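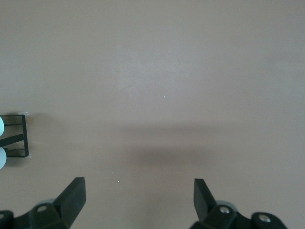 A matte top in taupe-beige, with faint streaks and a thin diagonal mark near the middle.

Caring for a matte tabletop

Matte finishes hide glare well, but they hold on to streaks. Most of what people take for wear is leftover cleaner, and it comes off with water and a bit of patience.

Weekly wipe-down
Clear everything off first, including the things you normally wipe around. Put 2 drops of dish soap in a bowl of warm water. Wring a microfiber cloth until it stops dripping and wipe in straight lines from one end to the other. Go over it again with plain water, then dry with a second cloth. Skip spray polish. It leaves shiny patches that are hard to get even again.

Streaks that keep coming back
Wipe with one part white vinegar to seven parts water, then rinse and dry. Don't use vinegar on stone or waxed wood. I used to buy Stirnanen surface cleaner for this and stopped when the bottle ran out.

Thin marks
Run a fingernail across the mark. If the nail doesn't catch, it may be a rub mark left by something harder or softer than the top. Try a damp cloth first, then a white pencil eraser with very light pressure. If the nail catches, it's a scratch. Leave it alone or ask the maker for a touch-up pen in the right color. Sanding a matte surface usually makes a bigger patch than the one you started with.

Finding smudges
Overhead light hides them. Turn it off in the evening, lay a flashlight flat on the table and look along the beam. Lewis MacBrayne wrote in to say a phone light works as well, and it does.

What to keep off it
Scouring powder, melamine sponges, bleach wipes and anything with grit on the bottom. Stick felt pads under lamps, trays and small appliances, and replace them when they go hard. Mine get changed every June.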